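3.2 Follstead hand-held gripper kit

The second product in our review is the hand-held gripper sold by Follstead as a data collection kit. The operator holds the tool and does the task by hand, and a camera on the tool records each attempt. We bought 3 kits in April and used them without changes. The fingers are black and carry flat pads on their inner faces, and the linkage turns on brass-colored bushings.

We chose small garments as the test load because the vendor lists laundry handling as a supported use. Two operators, Bangera and Unnithan, worked at a bare wooden surface and recorded 288 attempts over 50 sessions. Figure 4 gives the view from the tool with the fingers open.

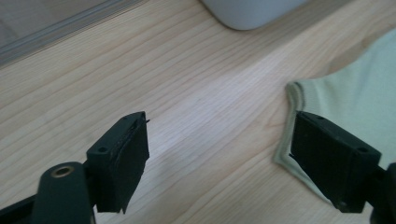
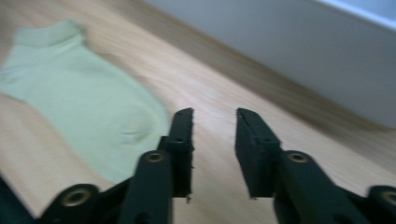

Figure 4. Views from the hand-held gripper, fingers apart, with a pale green garment on a light wood surface.

Thin knit fabric was the hardest load for the pads. When the garment lay flat, operators had to come in low and close the fingers on an edge or a fold. Bangera preferred the cuff, and Unnithan more often pinched the middle of the fabric. We did not tell them which to use, and both kinds of grasp are kept in the data.

Fast wrist motion blurred the video. The export tool, Plirmont, has a filter for this, but we left it off so that the results could be compared with those for the Qin kit in Section 3.3.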